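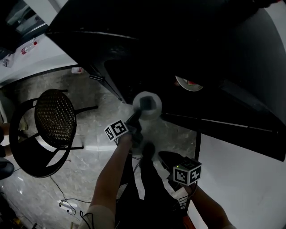 A large black table with a thin metallic edge strip.

3 min read
March | By the Wandstead desk

Jusel Day Desk: what the monthly fee buys

Jusel rents shared desks to freelancers and very small firms, and its Day Desk plan is the cheapest one on the Simotmont site. The headline price is $50 a month. I would read the next part before getting out a card.

The $50 covers 17 hours of desk time. Unused hours don't roll over. If you need a business address for your mail, that is a separate add-on called Pfister Mail, and the price only shows up at checkout. Meeting rooms are extra too.

Jusel says the plan has "over 1,000 happy members." The sign-up page says 1,673. Neither page says how many of them still pay, or how many ever got past the trial month. I asked by email and got a brochure.

What you get:
A seat at a shared table, first come, first served
Wi-Fi and power
Coffee until 11 a.m.
One guest pass a month

What you don't get:
A locker
A fixed seat
A phone line
Weekend entry

The contract is month to month, but notice has to be in before the next bill goes out. Miss it and you pay for another month. The "cancel any time" banner leaves that out.

For a person who needs a quiet table one morning a week, the price may be fair. Anyone hoping to run a real office from it should add up the extras first, then ask Jusel for the total in writing.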